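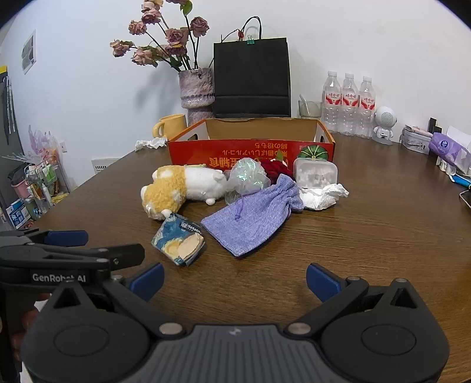 Eusebio Garrido wrote to the forum that crowded tables were the one place where he still labeled every grasp by hand, and he wanted to know if the new contact finder in Priltosard could take that over. Yes, it can! Set it up once for your gripper and it will run through a whole folder of recordings while you get lunch. This section covers the set-up, the first pass, and the clear-plastic settings that so many of you asked for.

4. Finding Grasps with the Contact Finder

4.1 Before you start

You need Priltosard with the Joltilov tracking add-on turned on. You also need recordings that have already been through time alignment (section 3). The contact finder reads the wrist view and the jaw opening together, so both streams have to be in the project. If one is missing, the Find button stays gray.

Note: Projects made before the March release open just fine, but they keep their old jaw profile. Go to Project > Jaw Profile > Update before you do anything else.

4.2 Draw the finger mask

1. Open any recording and scroll to a frame with the jaws wide open.

2. Click Mask > New Finger Mask. Paint over both finger pads. Blue pads on a brown table are a dream for the color picker – one click on each usually does it, and you only have to clean up the edges.

3. Paint the linkages and the housings on a separate layer called "body." The finder ignores this layer when it looks for objects.

4. If a second gripper comes into view in your recordings, leave it out of both layers. Tick "Other tool may enter view" and the tracker will give it a mask of its own.

5. Press Play and watch the mask follow the jaws through one full open and close. Save when it looks right.

Caution: Saving a mask replaces the one before it. There is no undo after you close the window. Export a copy first if you're fond of the old one.

4.3 Run the first pass

1. Choose Find > Contacts and pick the recordings you want.

2. Set Frame Limit to 1,000 for a trial run. You can lift it later, and a short trial shows most of what you need to fix.

3. Leave Minimum Hold at 200 milliseconds. Shorter holds bring in every little brush against the tabletop.

4. Click Run. Contacts show up on the timeline as green bars, and unsure ones as yellow bars. I love this view. You can see the rhythm of a whole session in it, every reach and every release.

5. Click through the yellow bars and press K to keep or D to drop. Your choices are stored with the recording and carry over to the next pass.

4.4 Clear film, bags, and other see-through things

This is the fun part. Clear plastic takes on the color of whatever is behind it, and its shape changes as soon as the pads close. The depth layer often reads straight through to the box or the table. So for these things we lean on the jaw opening and on the small bright folds that show up near the fingertips.

1. Open Settings > Materials and switch on See-Through.

2. Set Fold Search to 2. Higher values look farther from the fingertips and will start picking up tissues and paper in the background.

3. Go to a frame where the film is held and click on the fold itself, close to the pads. A crumpled bag pinched up into a point is about as good a seed as you can hope for, even with a box of white crumpled material right behind it.

4. Click Grow. The outline should spread along the film and stop at the pads. If it leaks into the box, hold Shift and paint over the leak. 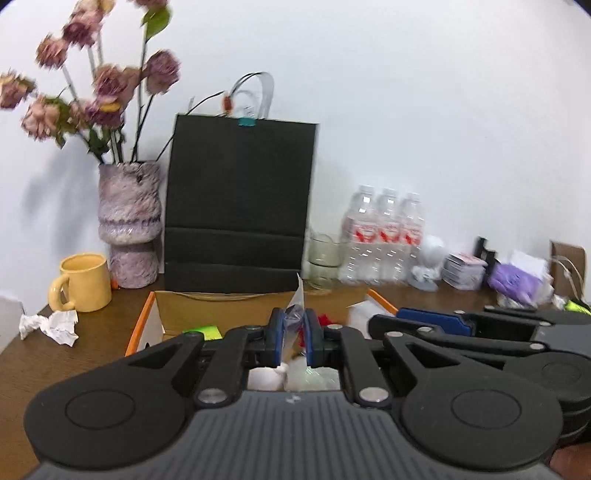
5. Click Add to Library and give the seed a plain name, such as "clear bag." Seeds are shared across the project, so you can use this one in every other recording.

6. Run Find > Contacts again. Check any new green bars against the video the first time through.

Note: See-Through mode is slower. If your machine struggles, turn off live preview.

4.5 If something looks wrong

No bars at all: the jaw profile is probably missing. Load it again from Project > Jaw Profile.

One long bar from start to finish: the finger mask has spilled onto the body layer. Go back to 4.2, step 3.

Bars start too late on soft things: lower Squeeze Threshold one notch at a time. Plush toys and fabric pouches give a lot before the jaws slow down.

Contacts jump between two grippers: tick "Other tool may enter view" and rerun the tracker before the finder.

The planner export (section 5) reads kept contacts only, so finish with your yellow bars before you move on.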